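3.2 Subcontractor retention in family-owned construction firms

The second part of our study looks at how family-owned builders keep their subcontractors over many years. In the earlier literature, long relations between a main contractor and its trades are mostly explained by price. Our interviews in Nallbridge suggest that the time of payment has at least the same weight. Of the 241 subcontractors who answered the survey, 125 had worked for the same main contractor on five or more jobs. In this group, late payment was mentioned much less often than in the rest of the sample.

We also read the site records of Candemeck, a builder now led by the second generation of the owning family. The records contain 3,802 work orders, of which 454 were changed after signing. Most changes were small and were agreed by phone between the site manager and the trade foreman, and the written form followed later. Bakalis (the firm's contracts manager at that time) described this practice as normal for the region. The interviews were held at the firm's office, and the notes were coded by two readers separately.

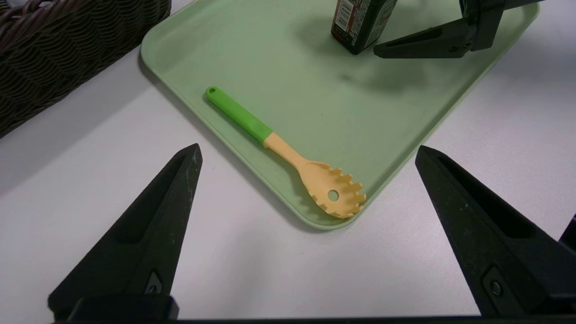
Figure 4. Spaghetti server in a green plastic tray on a white tabletop.

3.3 Limits of the data

The survey was sent in March, when many small trades are busy with outdoor work, and for this reason the roofers are probably too few in our sample. Jakach, the second firm we asked, gave us access to its contracts but did not share its payment dates. We therefore could not repeat the test of Section 3.2 for this firm. The answers about trust were given on a scale from one to seven, and some respondents used only the two ends of it. We kept these answers in the sample and report the medians in Table 5.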